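An Afternoon at the Plerngate Open Day

January 10, 2024

The robotics laboratory at Plerngate opened its doors to the public in November, and I was fortunate to obtain one of the 146 places offered for the afternoon session. I attended as a private visitor with a long interest in household automation, and I have set down my notes for those readers who asked about the day.

Visitors were received at the front desk and divided into groups of 16. Each group was given a colored badge and a printed schedule, and each was assigned a member of the laboratory staff as its guide. Ours was Florian Mösli, who has been with the laboratory since its founding and who answered every question put to him, including several of mine that must have been tiresome. The tour passed through the machine shop and the Karamanlidis reading room before arriving at the demonstration hall.

The hall contained several stations. The one I had come to see was devoted to kitchen work and operated under the project name Irus. Its purpose is to study how two robot arms may share a table and handle ordinary kitchen goods between them. We were asked to stand behind a painted line and to keep our telephones silent. 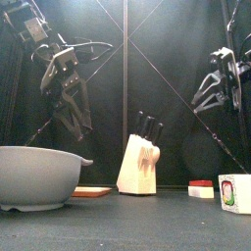
Both arms at the kitchen station, with the knife block and the bowl on the table.

I was struck first by how plain the setting was. The goods on the table were of the sort that any family keeps near the sink: a sponge, a cutting board, a block of knives with black handles. The two grippers were not a matched pair. One had long black fingers and the other had forked silver ones, and Mr. Mösli explained that the laboratory prefers to test different hands on the same task before settling on a design. He added that the staff had recorded 869 trials at this station before the open day, and that all of them had been reviewed by a person afterward.

A gentleman in our group asked whether the knives were sharp. Mr. Mösli replied that the laboratory has a written rule on the matter and referred him to the safety sheet, of which I also took a copy. It runs to two pages and is clearly written.

The second part of the demonstration was presented by Jaxon Fortin, a junior engineer. His subject was the view from the hand itself. A small camera at the gripper supplies a picture to the control software, called Erno, and that picture was shown to visitors on a large screen beside the station. I found this the most useful part of the afternoon. From behind the line one sees the arms as machines moving over a table. On the screen the table is seen past two large black fingers, and it becomes much easier to understand why judging distance is difficult for such a system.

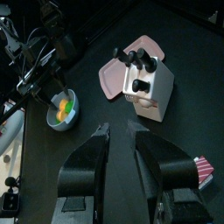

The gripper's own view of the table, with food in the bowl and the second arm at upper left.

Mr. Fortin spoke at some length about bowls. A rim, he said, is harder to deal with than it looks, and a small handle at the side changes the question again - the software must decide whether to use it or to keep clear of it. He also spoke about cables, which must be long enough for the arm to reach across the table and must still stay out of the way of the fingers. I had not considered cables at all before that day.

Questions were taken for 20 minutes. I asked whether the laboratory expected to place such arms in private homes. Mr. Fortin declined to give a date, and I thought the better of him for it.

Tea was served afterward in the upper corridor. The guest book was kept there, and visitors were invited to leave an address if they wished to hear of the next open day. Those planning to attend should note that parking at Plerngate is limited and that the side entrance is the one with the ramp.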